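Hooks or basket for the charging cables?

didier_c wrote:
Hello everybody. I am trying to put order in a corner with tartan perforated panels on three sides. On the back wall I have a rail with small black hooks, and on the left wall a long white wire basket with three compartments. My problem is that the cables never arrive there. They stay on the floor with the laptops, the USB hub and the alarm clock.

I would like one place for each thing, but I do not know if cables should hang or lie in the basket. I tried bags with a zipper in August and after 2 weeks nobody in the house closed them. What do you do?
Didier Chevalier, Lustis

marrowfat wrote:
Basket for cables, no question. One compartment for black, one for white, one for the hub and adapters. Small hooks are bad for charging cables, the loop slides off or the cable bends hard in one point and breaks there after a year.

Pell_K wrote:
I don't agree with this. In a wire basket the thin ends fall through the mesh and catch, and you pull out four cables to get one. I hang everything. Make a big loose loop, close it with a strip of fabric tape, and hang it by the tape. Then the cable itself carries nothing.

marrowfat wrote:
That works if people make the loop. He just told us they don't close a zipper.

Pell_K wrote:
A zipper needs two hands and a hook needs one. It is not the same effort.

tilde_home wrote:
I would look at the laptops before the cables. Didier, how do you leave them? If they are on the floor, please close them at least. My nephew put his down open, with the screen toward the floor, and there was a crumb under it. The repair was 90 and he was lucky.

didier_c wrote:
Some are closed and some are not. There are two silver ones that are open and face down, I admit it. The white ones are closed.

tilde_home wrote:
Then close the silver ones today! The marble pattern floor is easy to wipe, so you will be tempted to think it is clean. Wipe it anyway.

marrowfat wrote:
Can the laptops stand in the basket? On their side, like books.

Pell_K wrote:
Depends how deep it is and how it is fixed. I had a basket from Dramton on a similar panel and it came down with much less in it. Measure first. Mine was only 13 cm deep and a laptop would lean out.

didier_c wrote:
I will not put laptops in it, I am too afraid for the wall. For them I am thinking of a vertical stand, there is one in the shop at Collet. So I will try like this: cables on the hooks with fabric tape, the hub and the clock in the basket. For the teddy bear and the doll I have no plan, they are soft and they can sit where they want.

tilde_home wrote:
Put the bear in the basket and the clock somewhere you can read it. A clock lying in a basket is useless. Also look behind the toys when you collect cables, I always forget the one which is lying over something.

marrowfat wrote:
Agree about the clock. I still say the cables will be on the floor again by next month.

didier_c wrote:
Tue 20 October. I bought the tape this morning, a roll from Zendthorpe, and the stand must be ordered. I have not started yet. I will begin with the two white cables at the sides, because they are the ones where my foot gets caught, and then the thin black ones in front of the white laptops. The hooks and the basket are still waiting for their first guest. 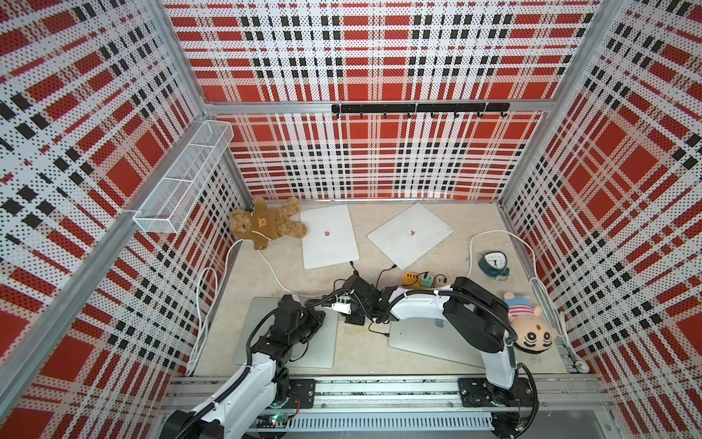

If after a month marrowfat is right, I will move everything to the basket and say it openly in this thread.

Contact us | Copyright Lustis Home Forum | Back to top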